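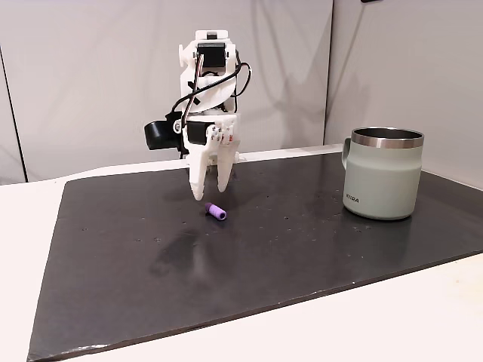 *The green mug, the dark board and a small purple tube on its side.*

I have now spent a good part of April thinking about a mug and the thing it stands on, and I see no reason to keep that to myself. What follows is the Collinholm table gallery, the smallest one on this site, put up on May 6, 2024 after I ran out of excuses for leaving it in a folder.

The mug first. It is sage green, or what the shop in Collinholm called Flilulley, a colour name that sounds like someone falling gently down a bank. The outside is matt and the rim is shiny steel. It keeps tea hot for 3 hours, by which time I have generally forgotten I made any. I paid 14 pounds for it, having gone in for a washing-up brush.

The purple tube has no such pedigree. Small purple things turn up on every flat surface I own, and I have stopped asking them where they came from. It looks well against the dark, so it stays in the gallery.

## The board

The board came from Aydoğan, the kitchen shop by the bus station, where it was sold for cheese. It has never met a cheese. It cost 20 pounds, more than I have ever spent on cheese in one go, and it has been a drinks stand, a plant stand and a place to put the post. Dark boards are lovely things for the first ten minutes. After that they keep a record of every thumb in the house, and a pale mug only makes matters worse by looking so clean beside them.

Water is the other trouble. It sits up in beads and stays there, looking pleased with itself, and if you leave it to dry you get a pattern of little grey rings that the label describes as character.
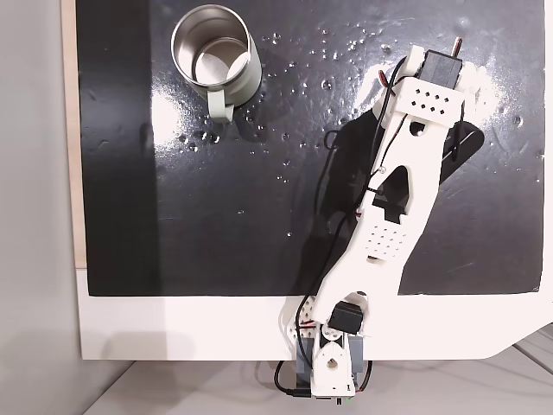
My method, arrived at after around 33 attempts, is to blot first with an old tea towel and only then wipe, in one direction, with something that doesn't shed. I use a cloth from the Stulura range, bought in a moment of weakness from a rack near the till. Kitchen roll leaves fluff. A sponge just takes the water for a walk. Vinegar was suggested to me and the room smelled of chips until bedtime.

The mug, meanwhile, asks for nothing but a bottle brush and a bit of attention under the handle. Steel inside, no pattern to wear off, and wide enough at the top that I can get a hand in if the brush has wandered off again.

More boards in the next gallery, including the round one with the chip in it.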